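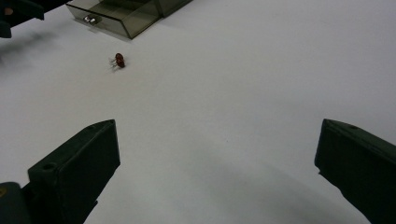
1/ Small parts week, day one

OK so I've been quiet on here for a bit and it's because I've been squeezing a green gripper by hand for hours at a time. Going to post about it in pieces while my thumb recovers.

2/ Quick catch-up if you're new: I collect demos for a picking model. I hold the gripper, I do the task, the camera on it records what the fingers see, and later the model gets to learn from all of it. The robot itself isn't even in my building, it's over at Bestside.

3/ The September batch was all big friendly stuff. Cups, sponges, boxes of tea. 862 demos and I could do most of them half asleep. This batch is called Kornedov (our batches are named off a list, don't ask me who wrote the list) and it's tiny things on a plain white surface.

4/ Tiny things are SO much harder. That little reddish-brown piece with the thin silvery bits sticking out of one side? From where the gripper starts, it's a speck between two fingers. You come in a hair too far left and you're pushing it across the table.

5/ And it's round-ish, so it likes to roll when you nudge it. I had one go clean off the edge this morning and spent a good while on my knees with a flashlight. Found it in my shoe.

6/ How I run one, for those who asked last time:
start with the fingers wide open
hold still for a beat
come in slow, go down, close
lift, move, let go
back off and hold still again
Then I put the piece somewhere new, turn it a bit, and go again.

7/ The "turn it a bit" part matters more than I thought it would. In my first set I kept setting the piece down with the silvery ends pointing the same way, just out of habit. I'm right handed, that's how it leaves my fingers. Had to redo a whole stack of them.

8/ Now I have a sheet of paper with a clock face on it and I go around the clock. Low tech! Works great. Twelve directions, twelve spots, 144 demos, and then I'm allowed coffee.

9/ Somebody asked if I throw out the bad ones. Depends. If I fumble and recover, it stays, and I tag it "recovered." If I bump the table or sneeze (it happens), it goes. The folks training the model say the recoveries are some of the most useful stuff they get, which makes me feel better about my fumbling.

10/ Things that get a demo tossed, off the top of my head: my sleeve in view, starting with the fingers half closed, closing before I'm all the way down, a second piece stuck to the first one. The sleeve is my worst one. I've started rolling them up with rubber bands like a bank teller in an old movie.

11/ Light is the other big thing. A white surface looks easy and then the sun moves and everything goes a bit blue and soft. We want some of that in the set, so I don't fight it, I just write down the hour.

12/ I leave a see-through smoky box near the top of the work area too. It's got a shiny little knob on the front, and those bright spots are good practice for the model. Real tables have shiny stuff on them.

13/ Numbers for the nosy: the goal is 2,000 good ones for this batch. I'm at about 600 as of tonight, Nov 11, 2020. My thumb says it's more.

14/ On the labeling side we've been trying Grolance, and I like it fine, except the tag menu closes every time you scroll. Every time. If anyone knows a setting for that, please tell me, I've looked everywhere.

15/ Someone in the replies wants to know if I could just do this in simulation. We do some of that too! The Saarinen set is all simulated. But little parts with thin bits poking out are a pain to fake well, and the sim ones never roll into your shoe.

16/ Tomorrow I do the same piece starting from higher up, and then from the right side, which is my awkward side. Wrist brace is already laid out next to the gripper. Back to the clock face for one more round before bed.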